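Search this site Enter keywords Go

4. Keeping the Two-Arm Cell in Working Order

Our cell at Serra is a plain one. Two black servo arms hang over a long wooden table, one from each side, and both can reach the middle. We use it for household handling tasks, and shoes have become our favorite by a wide margin. A soft shoe gives under the fingers, slides when pushed, and has an opening that only works as a grasp point from a few directions. It finds every bit of play in the arm!

4.1 Zeroing the joints

Each session starts with the arms unpowered. The operator seats both of them in their rest posture by hand, switches on the supply, and waits until every joint reports in before running Plinberg, our calibration script. Plinberg reads each encoder, compares it with the stored zero, and writes the difference to a log. In the first weeks we corrected any difference it found. This was a mistake, and a useful one: we were chasing cable drag. A bundle pulled tight at the upper joints will shift the resting pose enough to look like a bad zero. Now we free the cables first, run the script again, and change the stored value only if the difference stays put.

The log holds 282 zeroing runs so far, and reading back through it has been a real pleasure. Wrist joints drift, shoulder joints hardly do. The left wrist began to wander in April, well before anyone felt it in teleoperation, and the cause was a loose horn screw that took a minute to tighten.

4.2 Finger wear and the sandal check

The gripper fingers are angular and stiff, and their pads are changed after 3,000 closures. We tried going longer. The grasp still held on rigid objects, but on soft footwear the strap began to creep out of the jaw during the lift, and the policy learned to squeeze harder, and that in turn heated the gripper servo. Fresh pads fixed both problems.

After a pad change we run the sandal check. One pink slide goes on each side of the table, and each arm has to enter the opening under the strap, close, lift, and set the shoe down again. The arms take turns, with one held clear while the other works (Figure 2). 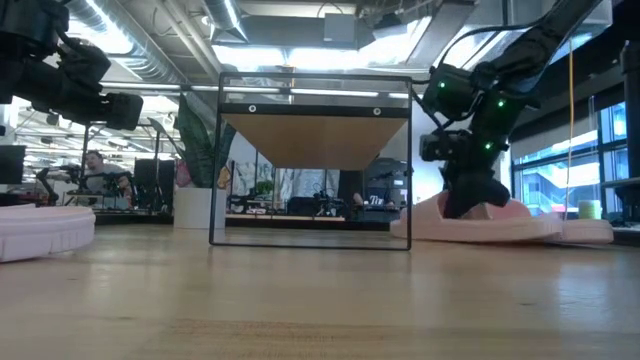
Figure 2. Sandal check, right arm at the strap of its slide and left arm held above the table.

We score the check by hand, with one mark for entry and one for the lift. Entry is the more telling of the two. An arm that is slightly low will plow the toe forward before the fingers get under the strap, and an operator can spot this long before it shows up in task success. Larasati Sinaga suggested running the check at half speed first, and we've kept that habit ever since. When an arm fails entry 2 times in a row, we go back to Section 4.1 and start over with the cables.

4.3 Spares

We keep one complete wrist assembly built and tested on the shelf. Swapping it is far quicker than opening a gearbox at the table - and the worn one can be stripped later, in good light, with no one waiting.

Last updated in April

Comments (3)

trirgate_lab: The cable drag point saved us a morning. Same symptom here, same cure. Do you tie the bundle at the elbow or leave it loose?

Fuminholm reader: Would love to see the drift plots for the wrists. Is the log going to be shared?

m.k.: We change pads by eye and I now suspect we leave them on much too long.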